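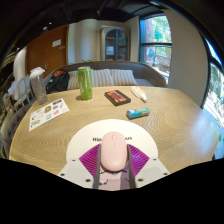
Pale pink mouse, light wood table.

Grurnerari: a word list of old recipe cards
README, version 2

Welcome, and thank you for stopping by! Grurnerari is a collection of 3000 handwritten recipe cards from the Fatville area, typed out line by line so that people who love old cooking words (or who just want to know what their grandmother meant by "a slow oven") can search them properly. Ludmila Jireš typed most of the cards, and Dagmar Ďurica checked the spellings, which took far longer than either of them had hoped.

What you get
cards.csv holds one row per card, with the title, the ingredients and the method.
words.csv holds the cooking terms with our best guess at a plain meaning.
notes.txt is where we argue with ourselves about abbreviations — please read it before you write to us about "sc. milk".

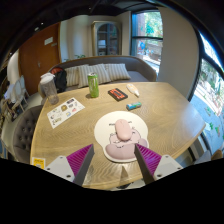 Spelling is kept just as it stands on the card, so you will find "bisket" and "biscuit" living happily side by side. The Northorpe box was stored in a damp cellar, and 32 of its cards have gaps, marked with a question mark in square brackets. Another 13 are in Finnish and came from the Tuominen family; they have no translation yet, and we would dearly love some help with those.

You may use and share the files freely, as long as you name the collection.

Last updated 25/09/2024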